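Nurkell Household Robotics Programme
Frequently Asked Questions

Can a robot arm do household chores yet?

In part. A fixed arm with a two-finger gripper can pick up, move and put down a fair range of small items within its reach. Whole chores, such as clearing up after breakfast or putting the shopping away, remain beyond what the programme is prepared to recommend for unattended use.

Which chores does the programme study?

Our work at present is limited to sorting and tidying food items. Tasks are developed in simulation first, under the direction of Yasmine Berrada, and only a small share of them is then passed to the workshop. The bowl task is the one visitors ask about most often. It is set up with a teal bowl, a milk carton standing close by and a chocolate bar lying further off.
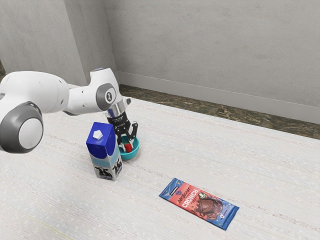 Why is simulation used at all?

It allows a task to be repeated many times without spoiling food or wearing out equipment. The bowl task was run 784 times in simulation during February. Simulated results are always reported separately from workshop results, and the two should not be added together.

Is soft fruit a particular difficulty?

Yes. A gripper that holds a carton firmly may crush a berry, and one that is gentle with a berry may let the carton slip. A strawberry is also small and uneven in shape, so the fingers must meet it at a suitable angle. Where other items stand near the bowl, the arm must keep clear of them as well.
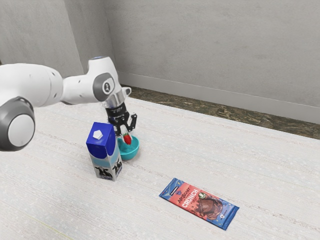
The height at which the fruit is let go matters too. Released too high, it may bounce off the rim; carried too low, the fingers may knock the bowl. The programme records both as failures, even where the fruit ends up in the right place.

Do simulated results carry over to a real kitchen?

Not fully. Friction, soft surfaces and changes in daylight are hard to model well. Any task passed to the workshop must complete 300 further runs there before a result is published.

Are shop-floor chores any closer?

For repeated work with items of known size, they are. Our partner Milomex is assessing shelf restocking and crate sorting, and enquiries on those subjects should be addressed to Remzi Sönmez. A shop can fix the position of its goods in a way that most households cannot.

Can I buy or borrow a system?

No. The programme does not supply equipment to the public. Schools and colleges may apply for access to the simulated tasks by writing to the programme office. Applications are normally answered within 2 weeks.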